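Workshop tips: can a machine swap your memory yet?

Stircombe bench notes, 28/07/2019

Readers keep asking whether a robot arm can take over the small jobs in desktop repair. For memory modules, the answer is partly. Dust removal and cable routing are still hand work. The tips below apply to either kind of operator.

Lay the tower on its side, open side up, and keep it from sliding. A module goes in straight down, and a case that shifts under load will spoil the alignment.
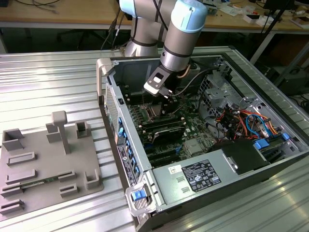

Open the latches at the ends of the slot before anything comes near it. Match the notch in the module to the key in the slot. Press both ends evenly until the latches close. A person feels the click. An arm has to infer it from force and position, and a module that is seated at one end only can pass for a good one.

In our July log at Kurek, 232 of 598 arm insertions needed a second press by hand. Most of those were tilted by 2 degrees or more at first contact.
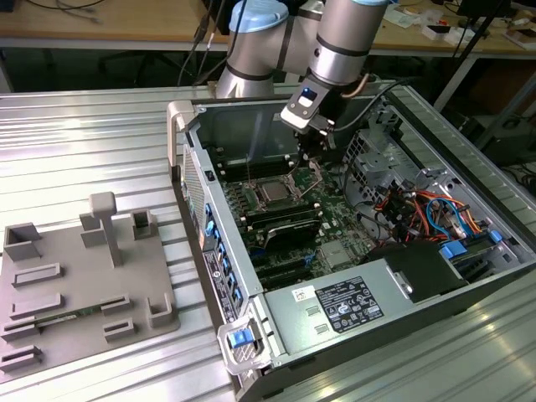
Parts should have a fixed place on the bench. An arm does far better when it picks from a known position, and so does a tired technician. A printed plate with slot holders, set beside the case with the RAM stick resting in one slot, does the job. Print the slots slightly wide and chamfer the top edges. Dranon filament has held its shape for us through four months of use.

Loose wiring is the harder problem. Drive and power leads move when touched, and a gripper that catches one may pull a connector. Tie the bundle back toward the drive cage before starting. Do this by hand, whatever the Cotadeo brochure says about cable handling. 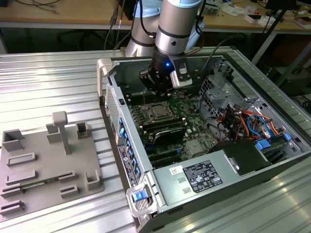 Arm over the open tower, fixture plate to the left.

Before closing the case:

Check that both latches are fully up on every module.
Look along the slots for a raised end.
Confirm the full memory total in the BIOS.
Refit the side panel by hand. We have not found an arm setup that does it without scraping the paint.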